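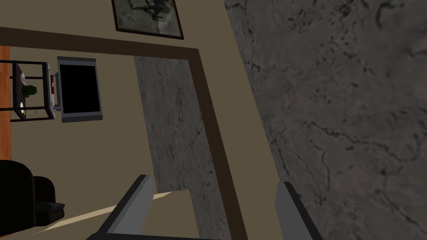

**Wrist camera tilted in half my sim demos - keep or drop?**

Posted by Shobha Kamath, 16/11/2021

I'm collecting teleop demos in simulation for a pick and place policy. I have 400 episodes so far. In 159 of them the wrist view rolls hard before the grasp, so walls and door trim run diagonally and the gripper is open with nothing in it. Training loss looks fine, but I don't know if these frames hurt. Should I rotate them upright, or cut them?

**Kazue Hirano**

Don't rotate them. The policy will see the same tilt at run time, and the roll is part of the wrist pose. Check that the pose is logged with each image - if the two are out of step, that does more damage than the tilt.

I would trim long stretches where the arm only wanders. We cut anything over 200 steps with no contact in July and kept the rest.

**Pravholm**

just delete them and record again, faster

**Kazue Hirano**

Then you lose the approach motions. Try training 2 runs first, with and without, and compare on held-out rooms.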